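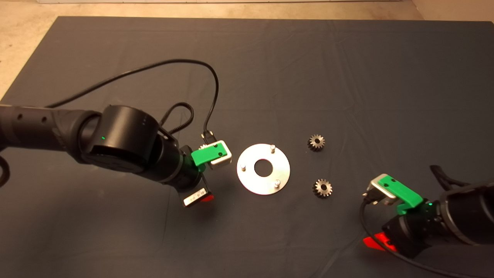
Ravden gear plates, bench notes
May, started a little after 2 in the afternoon

Second box from Wultness is open, so these are my notes on the plates and gears before I forget which ones annoyed me. I'm writing it long because the last entry I did on this was four words and a sketch, and a couple of you came and asked me what the sketch was (it was a burr).

The box had 31 plates and 66 loose gears in it. I know, three pins to a plate, so that doesn't work out. The packing slip says the rest of the gears are on the next delivery, and Hustbridge said the same thing when I called. The whole order is 1,300 gears and they're sending them in whatever order they come off the machine, as far as I can tell. I've put the slip in the folder by the sink.

First job was the cloth. I took it outside and shook it hard, because last time there was grit in it and it put scratches on the underside of two plates. It really wants ironing. The folds don't matter when a plate is sitting flat between them, but if the rim ends up on a crease the plate rocks when you push down on a pin, and then you think the gear is tight when it's only the plate moving. I fell for that at least twice before I caught on. If anybody has an iron at home they don't love anymore, please bring it in!

Now the gears. Most of them drop on with no trouble. You hold the gear level over the pin, let it find the top, and it slides down under its own weight with a nice soft little click at the end. When it goes like that I could do it all day. The trouble is the ones that go a third of the way and stop. My first instinct is always to press, and pressing is wrong, it cocks the gear over and then you have to wiggle it back off and it leaves a bright line down the pin.

What works better for me:

Lift it off, turn the gear over, try the other face. One face of the bore seems to have a cleaner edge than the other on this batch. I couldn't see it but I could feel it with a fingernail.

If it still sticks, go around the edge of the bore once with a twist of 180 paper, wipe it, try again. Once is enough. I got carried away on one gear and now it wobbles, so it's in the scrap cup.

If it sticks on one pin and runs free on the other two, it's the pin. Put a dot of marker on the back of the plate near that pin and set the plate aside.

I tried oil too. It makes everything feel better for a minute, then your fingers are slick, the gear skates off, and the cloth gets a spot on it. Skip the oil until the plates are checked and ready to go.

The order you load the pins matters more than I expected. If you put two on and then bring the last one in, you've got to get the teeth to line up on the way down wherever they meet, and the teeth on these are fine enough that you can't really do it by eye. I've been lowering the last one until it just touches, then giving it a tiny turn back and forth until it drops. Tiny! A big turn drags the neighbor around with it and you're chasing it.

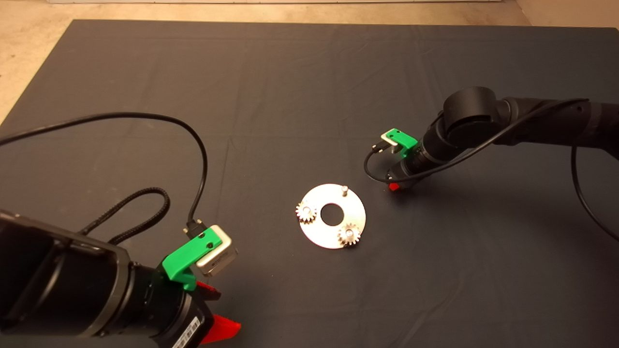

Plate with two gears on and the upper right pin empty. The left one hangs out past the rim.

I asked Hustbridge about that overhang, since I was sure somebody had drilled it off. They say it's in the drawing and I went and looked, and yes, it's in the drawing. Fine. But it does mean you can't stand a loaded plate on its edge, and you can't slide two plates up against each other in the tray without the teeth hitting. I've been leaving a folded paper towel between them. Not elegant, but I haven't found a nicked tooth since I started.

The big hole through the middle is handy, by the way. I'd been picking the plates up by the rim and getting fingerprints all over the brushed face, and going in through the hole with one finger underneath is much nicer. It also keeps your hand away from the pins. The brushing is a pain for inspection though. The light bounces off it so unevenly that a real scratch and a bit of glare look the same until you tilt it. Tilt it every time.

Pins are from Tóth again, same as the first box. I like them. The tops feel better finished than before and I only had to mark two plates, both for the same kind of drag near the bottom of the pin. I'll send them a note with the two plates in a padded envelope, so please don't tidy those away, they're on the windowsill with the marker dots facing up.

Stuff I still want to look at:

Does a gear that's tight on one plate stay tight on a different plate? I swapped a few around but didn't write them down, so I've got a feeling and no numbers. Feeling is yes, mostly.

Whether a blue cloth would be easier on the eyes. Dark gray is good for finding a dropped gear, bad for finding a dropped curl of metal off the bore. I lost one of those and found it later with my elbow.

Trays. The ones we have are too shallow once the gears are on, and the lid sits right on the hubs. Maybe turn the lid over? Or leave the lids off and put the trays in the cabinet, which at least has a door.

Also the 180 paper is nearly gone. I've written it on the list by the door, under the tape somebody else wants.

Stopped at 5:40. Finished plates are in the left-hand tray, the rest are back in the Wultness box with the slip number written on the flap, and the scrap cup is on the shelf above the vise.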